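# 공동 주방의 평화 협정
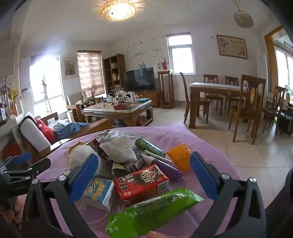
읽는 시간 6분

냉장고 두 번째 칸에서 요구르트가 사라진 것은 1월이었고, 쪽지가 붙은 것은 그다음 날 아침이었다.

"내 요구르트를 먹은 사람은 스스로 알 것이다. E."

문제는 우리 하숙집에 E가 두 명이라는 점이었다. 에뎀 아메테페와 에로 사볼라이넨. 두 사람은 각자 상대가 쪽지를 썼다고 믿었고, 그러므로 각자 자기가 범인으로 지목당했다고 믿었다. 에뎀은 사흘 동안 주방에서 휘파람을 불지 않았다. 에로는 원래 말이 없는 사람이라 화가 났는지 알아차리는 데 시간이 더 걸렸다. 그가 커피 잔을 내려놓는 소리가 조금 커졌다는 것이 유일한 단서였는데, 그마저도 내가 그렇게 들으려고 해서 그렇게 들렸을지 모른다.

나는 쪽지의 글씨를 한참 들여다보았다. E가 아니라 급하게 쓴 3을 뒤집어 놓은 것 같기도 했다. 우리 집에 3으로 시작하는 이름을 가진 사람은 없었다.

집주인 웨인 베인브리지 씨는 이런 일에 원칙이 있었다. 끼어들지 않되 현관 게시판에 규칙을 한 줄 추가하는 것이다. 내가 들어올 때 이미 열여섯 줄이었던 규칙은 그날 저녁 17번을 얻었다.

"17. 음식은 주인이 있다."

읽는 사람마다 해석이 달랐다. 에로는 이것을 소유권 선언으로 읽었다. 에뎀은 음식에게도 영혼을 돌보는 주인이 계시다는 뜻으로 읽고 감동했다. 2층의 델라 아야바는 빨간 펜을 가져와 조사를 고쳤다. "음식에는 주인이 있다." 베인브리지 씨가 밤사이 원래대로 되돌려 놓았고, 델라가 아침에 다시 고쳤다. 종이가 그 부분만 얇아졌다.

그때부터 냉장고가 변하기 시작했다. 처음에는 이름표였다. 그다음은 날짜가 적힌 이름표였고, 그다음은 우유 높이를 표시한 선이었다. 에로는 노라흐라는 회사에서 나온 자물쇠 달린 도시락통을 샀다. 숫자를 맞춰야 열리는 물건이었는데, 첫날 점심에 본인이 번호를 잊어버려서 안에 든 청어 샌드위치가 나흘 동안 수감되었다. 출소하던 날 우리는 모두 창문을 열었다.

세이두 알하산은 이 모든 일에서 떨어져 있었다. 야간 근무를 하는 그는 우리가 일어날 때 잠들고 우리가 잠들 때 나갔다. 냉장고에는 아무것도 넣지 않았다. 그가 무엇을 먹고 사는지는 이 집의 오래된 의문이었고, 당연히 용의자 명단 맨 위에 올랐다.

"조용한 사람이 제일 많이 먹어." 에뎀이 속삭였다.

"나도 조용한데." 에로가 말했다. 그 주에 그가 에뎀에게 건넨 첫마디였다.

델라가 회의를 소집했다. 시간은 저녁 7시, 장소는 주방, 의제는 요구르트였다. 회의록은 내가 맡게 되었는데, 펜을 들고 있었다는 이유 하나 때문이었다. 델라는 식탁 머리에 앉아 각자 그날 밤의 행적을 말하라고 했다. 에로는 잤다고 했다. 에뎀도 잤다고 했다. 베인브리지 씨는 자기 집에서 왜 행적을 말해야 하느냐고 물은 다음, 잤다고 했다. 나는 회의록에 "전원 잤음"이라고 썼다.

세이두만 대답이 달랐다.

"저는 일하고 있었죠. 밤이니까요."

그러자 명단 맨 위에 있던 사람이 명단에서 사라졌다. 에뎀은 눈에 띄게 실망했다. 완벽한 용의자를 알리바이 하나 때문에 잃는 것은 누구에게나 괴로운 일이다.

"그런데 무슨 요구르트였어요?" 세이두가 물었다.

우리는 서로 쳐다보았다. 에로가 에뎀을 가리켰다. "네 거였잖아."

"내 거? 나는 유제품을 못 먹어. 네 거였지."

"나는 요구르트를 산 적이 없어."

델라가 천천히 빨간 펜의 뚜껑을 닫았다. 그러니까 우리는 2주 동안 아무도 잃어버리지 않은 요구르트를 두고 싸운 것이다. 나는 이것을 회의록에 어떻게 적어야 할지 몰라서 "피해자 미상"이라고 썼다.

"냉장고를 중고로 샀다고 하셨죠?" 델라가 베인브리지 씨에게 물었다.

베인브리지 씨는 천장을 보았다. 그로르닉스 냉장고는 새해 직전에 들어왔다. 그는 우리에게 신제품이라고 했고, 우리는 문짝의 긁힌 자국을 북유럽풍 디자인이라고 믿어 주었다. 에로만 빼고.

"이전 주인이 이름이 뭐였습니까?"

"스탄케비치우스 식당인가 하는 데서 내놓은 거야. 300 달라는 걸 200에 깎았지." 그는 이 와중에도 깎은 액수를 자랑스러워했다. "직원들이 쓰던 거라던데. 쪽지는 아마 야채칸에 붙어 있었을 거고."

"그럼 누가 그걸 문에 붙였는데요?"

긴 침묵이 있었다. 냉장고가 한 번 웅 하고 울었다.

"나는 버리기가 아까웠지." 베인브리지 씨가 말했다. "글씨가 정중하잖아."

"요구르트는요? 두 번째 칸에 있던 거요. 저 분명히 봤어요." 내가 물었다. 서기가 질문을 해도 되는지는 규칙에 없었다.

"그건 딸려 온 거라서." 그는 헛기침을 했다. "먹었지. 덤이니까."

델라는 유통기한을 물었고, 베인브리지 씨는 숫자가 작아서 안 보였다고 했다. 에로가 웃기 시작했다. 이 집에 산 이래 처음 듣는 소리여서 우리는 그가 사레들린 줄 알았다. 에뎀이 등을 두드려 주었고, 그게 두 사람의 화해였다.

다음 날 저녁에는 각자 방에 숨겨 둔 것을 들고 내려오기로 했다. 세이두가 낸 제안이었다. 그의 방문이 열리자 오래된 의문도 풀렸다. 침대 밑에 과자가 상자째 있었다. 밤에 일하는 사람에게는 밤에 먹을 것이 필요하다고 그는 말했고, 에뎀은 그 말을 성경 구절처럼 되뇌었다. 에로는 노라흐 도시락통을 가져왔으나 또 열지 못했다. 델라는 월물몬트 치즈 한 덩어리를 내놓으면서 자기 이름표를 떼지 않았다. 베인브리지 씨는 빈손으로 왔다. 본인 말로는 장소를 제공했다고 한다.

게시판에는 그 주에 새 줄이 생겼다. 델라가 썼으니 문법은 흠잡을 데가 없었다.

"18. 덤으로 온 음식에도 주인이 있었다."

베인브리지 씨는 이번에는 고치지 않았다. 대신 밑에 아주 작은 글씨로 200에 샀다고 적어 두었다.

쪽지는 아직 냉장고 문에 붙어 있다. 며칠 전 누가 그 밑에 답장을 써 놓았다. "미안합니다. 맛있었습니다." 서명은 없었고, 에로와 에뎀은 요즘 그게 누구 글씨인지를 두고 다시 말을 안 한다.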